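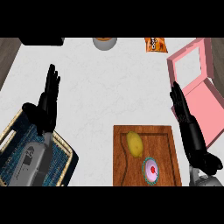
Seren Rosser wrote to me that a simulated kitchen is a nice toy, and that she would not pay for one before she saw it teach a real hand something. I understand her. I had the same opinion in June, when our small group started to look for a package for two-handed manipulation, and I still keep a part of it.

The package is called Lundura. You buy a license for one seat, and with it come the countertop scenes, a pair of hand models and a viewer in which you can steer the arms yourself. We paid 691 dollars for the year. The rival we tried before, Pakzad, costs 476, but there the objects must be purchased separately, and in the end the difference was small.

Installation took me one afternoon. The manual is written clearly, with one exception: the chapter on wrist limits uses two different names for the same joint, and I lost an hour there. I reported it to their support. Ynyr Vaughan answered me the next morning, very politely, and sent a corrected page.

What I like most is the choice of the objects. A lemon is not a cube, and a snack bag is a hard thing for any planner. The kitchen set puts such items together on one marble counter, with a box with a lid and a basket, so that you can write a task like "put the lemon in the basket" without building anything. The cutting board has a carved groove, and I was glad to see such a detail in the model.

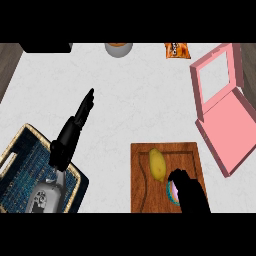

The steering is good when you move one hand and less good when you move both. With two hands working close together, our frame rate fell to 11 per second on the office computer. On the stronger machine of my colleague Osian Bellis this problem disappeared, so please read the hardware page before you order. I did not read it.

Contact with soft things is the weak point. The bag behaves as if it were made of thin cardboard, and when you squeeze it, it does not give way as I expect. For hard objects I have no complaint. We recorded 109 attempts with the lemon, and the replays matched the recordings every time, which was not the case with Pakzad.

Two smaller remarks. The camera view from above can be saved, but the program forgets it after an update. And the sound effects can't be turned off in the menu, you must edit a settings file.

I give it four stars of five. For Seren I have no answer yet about the real hand, ours is still at the repair shop in Arnville.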